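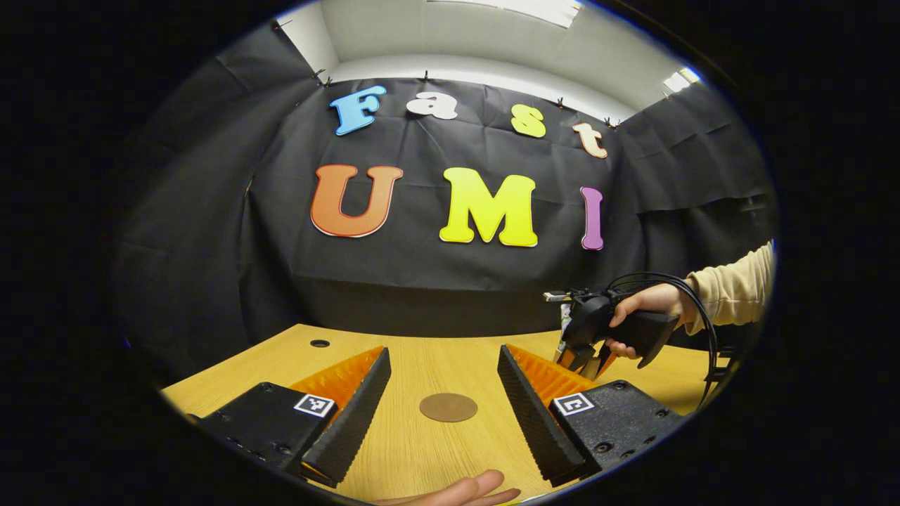
*the table, Monday morning*

# Three days in Skisdale without a car — what would you keep?

**marmotline** wrote:

Hi all! First time posting a plan, long time reading everybody else's. We've got three full days in Skisdale in September, two adults and a nine-year-old who can outwalk both of us, and we're coming in by train. I am so excited about this one, I've had the map on the fridge since July.

Day 1: drop bags, walk the old town and the harbor wall, ferry across to Noslow for sunset.
Day 2: the long ridge trail from the upper station, picnic, down by the Cuypers mill.
Day 3: market in the morning, boat museum, train at 5.

Is the Noslow ferry worth it on the first evening or should it get its own day? And is the ridge okay with a kid?

---

**Pelle_on_foot** wrote:

Give Noslow its own day!! I can't say this loudly enough. Sunset from the landing is pretty, sure, but the good part of the island is the far side, and it's an hour's walk each way on the shore path. We went over on the first boat, had coffee at the little place by the landing, walked the whole loop and came back sunburned and happy. My favorite day of that trip by a mile.

I'd drop the boat museum. It's two rooms.

---

**quietcarriage** wrote:

It's two very good rooms! The upstairs one has the old pilots' logbooks, and they let kids work the signal lamps. My son talked about those lamps for weeks. If it rains at all on day 3 you'll be glad you kept it.

On the ferry I half agree with Pelle. A whole day is great in good weather, but there's very little shelter out there, and a wet day on Noslow is a long day. I'd leave it loose and pick the better forecast.

---

**marmotline** wrote:

Signal lamps — okay, the museum stays, I've just been informed of this by the nine-year-old.

So maybe Noslow on day 2 and the ridge on day 1? Our train gets in before 10.

---

**tobacco_tin_tours** wrote:

I wouldn't do the ridge straight off a train. The trail is 12 km if you come down by the Cuypers mill, and the last stretch is steps. 336 of them. I counted because my knees asked me to. Lovely walk, lovely views, but start early and start fresh.

There's a shorter way down that turns off at the stone hut and goes through the beech woods. You miss the mill but you get the waterfall, and to my mind the waterfall is better.

---

**Pelle_on_foot** wrote:

The waterfall is NOT better than the mill. The mill does pancakes on weekends.

---

**tobacco_tin_tours** wrote:

In September the waterfall may be a trickle, I'll give you that. But pancakes you can get anywhere.

---

**Pelle_on_foot** wrote:

Not those ones.

---

**Liesbeth Van Acker** wrote:

I lived in Skisdale for four years and still go back whenever I can, so forgive the long post, I get carried away with this place.

- **The ridge with a nine-year-old:** yes, absolutely, if they like walking. The path is wide most of the way. One short section after the second bench has a drop on the left, with a handrail. I'd hold hands there.
- **Buses:** the 127 goes from the train station to the upper station. Sit on the right-hand side going up, the view opens out after the second bend and it's wonderful. It's hourly outside the summer season, so check the return before you set off.
- **Noslow:** go early. The last boat back is earlier in September than in July and people do get caught out.
- **Market:** best before 9:30. The bread stall near the fountain has a seeded loaf that is perfect for a ridge picnic, so you could go to the market first on whichever day you walk.
- **Old town:** don't plan it at all. It's tiny, roughly 3000 people live there, and the fun is going up the stairways and seeing where you come out.

If you want one nice dinner, I love Testusari, up behind the church. Small menu, lots of mushrooms in the fall, and they're kind to children. Book a few days ahead.

---

**quietcarriage** wrote:

Seconding the bread! I've got to disagree about Testusari though, we found it slow and pretty pricey for what came out. We ate twice at the fish counter down on the harbor wall instead, standing up with paper plates, and loved it both times.

---

**Liesbeth Van Acker** wrote:

Slow, yes, I'll admit that. It's a two-hour dinner at least. With a hungry kid after the ridge, the fish counter is probably the smarter pick! Save Testusari for the first night, when nobody has walked far.

---

**marmotline** wrote:

You are all wonderful, thank you. New version:

Day 1: bags, old town with no plan, boat museum and lamps, dinner at Testusari (we're slow eaters anyway).
Day 2: first boat to Noslow, full loop, fish counter in the evening.
Day 3: market early for the bread, 127 up, ridge, then down by mill or waterfall.

Days 2 and 3 can swap with the weather. My only worry is making the 5 o'clock train after the ridge.

---

**tobacco_tin_tours** wrote:

Too tight for my taste. Swap them now and do the ridge on day 2. Then if Noslow drags on you just take an earlier ferry, and the landing is a ten-minute walk from the station.

---

**Pelle_on_foot** wrote:

Agreed with the tin, for once. And if day 2 falls on a Saturday, that's pancake day.

---

**marmotline** wrote:

Day 2 IS the Saturday. Mill it is! I'll leave our bags at the station lockers on the last day and report back with pictures of the steps — and of whatever is left of my knees.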